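Archivo > Listas > Gestión documental y archivos municipales > Mensajes

Asunto: Re: Criterios para la transferencia de expedientes de obras menores

Estimados miembros de la lista:

En relación con la consulta remitida por el Servicio de Archivo de Andier, que se reproduce parcialmente a continuación, trasladamos la posición de esta unidad y la experiencia acumulada en la última transferencia.

> Nos dirigimos a la lista para conocer qué criterio siguen otros
> archivos municipales respecto de los expedientes de obras menores
> cuya licencia fue concedida pero en los que no consta comunicación
> de final de obra. La oficina gestora nos propone transferirlos
> como concluidos una vez transcurridos 5 años desde la resolución.
> Entendemos que ello podría generar problemas si el interesado
> solicita con posterioridad una prórroga o una modificación.
> Asimismo, agradeceríamos cualquier indicación sobre la conservación
> de los planos de gran formato que acompañan a dichos expedientes y
> que hasta ahora se entregan plegados.

Sobre la primera cuestión, el Archivo de Dumel viene aceptando la transferencia de estos expedientes siempre que la oficina gestora incorpore una diligencia de cierre administrativo, firmada por la jefatura del negociado, en la que se haga constar la ausencia de comunicación de final de obra y la fecha de la última actuación. La diligencia no equivale a una declaración de caducidad, que corresponde a otro procedimiento y a otro órgano. Su única finalidad es fijar el momento a partir del cual se computan los plazos de permanencia en el archivo de gestión.

Cuando el interesado presenta un escrito con posterioridad a la transferencia, el expediente se devuelve en préstamo a la oficina y se deja testigo en la caja correspondiente. Si el escrito da lugar a nuevas actuaciones, se anota la reapertura en el registro de transferencias y la unidad vuelve a entregarse completa al término de aquellas. No recomendamos abrir un expediente distinto para la modificación -- práctica habitual en nuestra casa durante mucho tiempo --, pues obliga después a mantener referencias cruzadas que rara vez se actualizan.

La última transferencia comprendió 2,217 expedientes, instalados en 200 cajas normalizadas. La relación de entrega enviada por la oficina recogía un número de orden, el emplazamiento de la obra, el año y el nombre del solicitante. Se devolvieron para su corrección aquellas hojas en las que el emplazamiento figuraba solo con la denominación antigua de la calle. Rogamos a quienes preparen relaciones semejantes que consignen ambas denominaciones, la vigente y la que aparece en el documento.

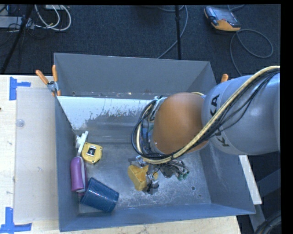
Dumel, abril

Por lo que se refiere a los planos de gran formato, el criterio de esta unidad es extraerlos del expediente únicamente cuando el plegado haya producido roturas o cuando el soporte sea papel vegetal. En ambos supuestos se instalan extendidos en planero, dentro de carpetas de cartulina libre de ácido, y se sustituyen en el expediente por una hoja de remisión con la signatura de destino. Los planos en copia ordinaria y buen estado permanecen en su lugar de origen. Deben retirarse en todo caso las grapas, los clips y las cintas adhesivas que puedan desprenderse sin daño; las restantes se señalan en la ficha de estado para su valoración por personal de restauración.

Hasta la fecha se han descrito alrededor de 3,260 planos. La descripción se realiza por unidad cuando el plano está firmado y por conjunto en los demás casos, con indicación de escala, soporte y dimensiones. Las dimensiones se expresan en milímetros, primero la altura y después la anchura. Advertimos que la herramienta Camex, que utilizamos para el inventario, ordena las signaturas como texto y no como número, de modo que conviene completar con ceros a la izquierda desde el primer registro. La corrección posterior es posible, pero exige exportar la serie completa y volver a cargarla.

En cuanto a la consulta pública, los expedientes se sirven en sala previa solicitud, con las reservas relativas a los datos personales que figuren en la documentación aportada por los solicitantes. Los planos de distribución interior de viviendas se facilitan al titular o a quien acredite interés legítimo. Las memorias técnicas y los planos de fachada no presentan, a nuestro juicio, restricción general, sin perjuicio de los derechos de autor que puedan subsistir sobre los proyectos.

Queda pendiente de criterio definitivo la documentación entregada en soporte óptico junto con el papel. Provisionalmente se conserva en la misma caja, en sobre aparte, y se anota su existencia en la relación de entrega. Agradeceríamos que los archivos que hayan procedido ya al volcado de estos soportes comuniquen a la lista el formato de destino y el modo en que vinculan los ficheros con la signatura del expediente.

El modelo de diligencia de cierre y la plantilla de la hoja de remisión pueden solicitarse por correo a esta unidad, en horario de mañana.

Atentamente,

Archivo Municipal de Dumel
Unidad de Transferencias y Descripción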